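Chapter 4
The Closet and What We Claim for It

Advice about closets is seldom tested. A person buys a tall wardrobe, adds hooks and a pair of baskets, and is told that order will follow. Eltimden, a furniture maker whose planning guides are used in the exercises for this chapter, promises "a place for everything" in its May catalog. The reader should ask what such a promise could mean and how anyone would check it.

Consider the usual case for hooks. A jacket on a hook takes two seconds to put away, while a hanger takes longer, so people are said to use the hook more often. Perhaps they do. The Prakside household survey is cited for this claim all over the trade press, yet its 873 replies came from people describing their own habits. Few of us report that the coat spent the week on a chair. A hook also does nothing for the shape of a garment, and a jacket left on one by its collar will droop into folds.

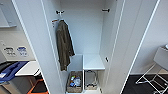 Baskets deserve the same doubt. A basket at the bottom of a wardrobe hides a mixed load of bottles and small goods well enough, and from across the room the result passes for tidiness. Whether the owner can find anything in it is a separate matter. Pereyra's method, covered in section 4.3, gives each basket one purpose and a written label. The method works on paper. We have found no study that followed it past the first 200 days, and the author of the method offers none.

Then there is empty space. Planners tend to treat a bare back wall as waste and rush to fill it with more shelves. The Jukholm storage manual lists over 1,000 inserts for this, which ought to make a careful reader suspicious. A long coat needs the drop. So does a broom. A shelf that spans only half the width leaves that drop on the other side, and it may serve a small room better than a full set of inserts.

In this chapter you will learn to:

measure hanging length before choosing a shelf height
tell a sorted basket from a merely full one
read a storage claim and name the evidence it lacks

4.1 Hanging Space

Start with the longest garment you own.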